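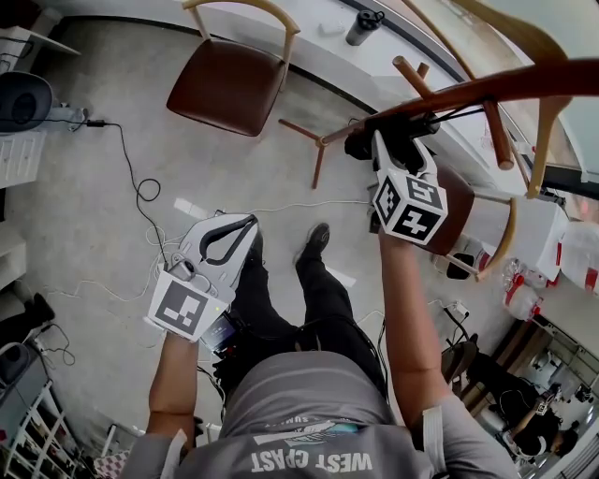

About Gralska

Print this page | E-mail this page

Gralska helps people buy robots, and quite often helps them buy fewer. We work with small manufacturers, colleges, labs and the odd furniture warehouse, usually at the point where somebody senior has come back from a trade fair with a brochure and a glint in the eye.

Guoqing Peng and Aurelio Villalobos started the firm in Irklow after meeting on opposite sides of a purchase. Guoqing was selling the arm. Aurelio was buying it, and had budgeted for the arm. He hadn't budgeted for the plinth, the guarding, the spare gripper fingers, the electrician or the second visit from the electrician. They remained on speaking terms, which both of them still regard as a decent reference.

There are seven of us now, in two rooms above Horgan, the tile showroom. If you ring the wrong bell you will be offered grout.

What we do

Most of our work is an equipment plan: what to buy, in what order, what it will cost to keep running, and what can wait until next year or for ever. We cover arms, mobile bases, hand-held grippers for recording demonstrations, cameras, computers and all the dull bits that join them together. Cable gets its own page. People laugh at the cable page until the first invoice.

We don't sell equipment and we take no commission from anyone who does. A supplier once sent us a fruit basket and we sent it back, minus a pear that Byung-chul Yook had eaten before he read the card.

Before we write anything we like to watch the job being done, or have a go ourselves. A task such as gripping a chair by its backrest sounds like one line in a budget. Spend an afternoon at it with a gripper in each hand and you start asking what the thing weighs, how far the fingers open, where the leads are going to run and how long anybody's forearms will put up with it. The answers go straight into the plan — usually under "additional costs". 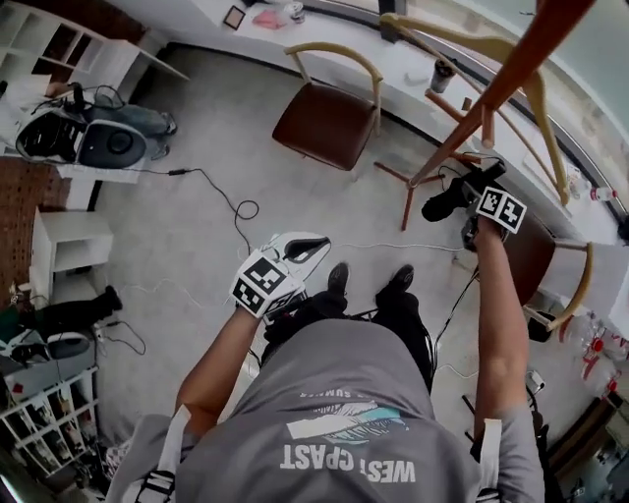
HOW WE BUDGET

Our planning sheet is called Bameo. Jingyi Dai built it over one wet June and has been apologising for the colour scheme ever since. It holds 1310 priced items, from floor bolts to service contracts, and each line shows when somebody here last checked the figure. If a price is stale, the cell goes an unpleasant mustard.

A plan normally comes to you in three columns. The first is what you asked for. The second is what you'd need to make it work on a weekday with the usual people in. The third is a trial version, using borrowed, hired or hand-held kit, so you can find out whether the task suits a robot at all while the large cheque stays in the drawer. Clients tend to open the document at the first column, go rather quiet at the second and ring us about the third.

Floor space is charged as a cost too. So are chairs, benches, boxes and anything else you'll be practising on, because they get scuffed and somebody will want them replaced. Yichen Lu looks after this side of things and carries a tape measure to weddings.

The longest plan we've written ran to 49 pages. The shortest said "buy a trolley". The trolley is doing very well.

Working with us

Send us the task, the room size and the sum you've been told you can spend, along with the sum you think you can really get. A few pictures from your phone are plenty, and please don't tidy up first. We'll come back with questions and a fixed fee. If the fee looks silly next to what you're planning to buy, we'll say so and point you at the free version of Bameo.

The next intake for equipment plans closes on 8th August. After that we're booked up for a bit, and Aurelio will be on a canal boat with no signal, by choice.

Print this page | E-mail this page

Related pages
Hire, borrow or buy: a short guide for the nervous
What a service contract leaves out
The cable page
Spare fingers, and how many you'll lose
Visiting us in Irklow (and which bell to ring)

Newsletter
Sign up for price changes and occasional grumbling. We send it when there's something to say, and you can unsubscribe using the link at the foot of each issue.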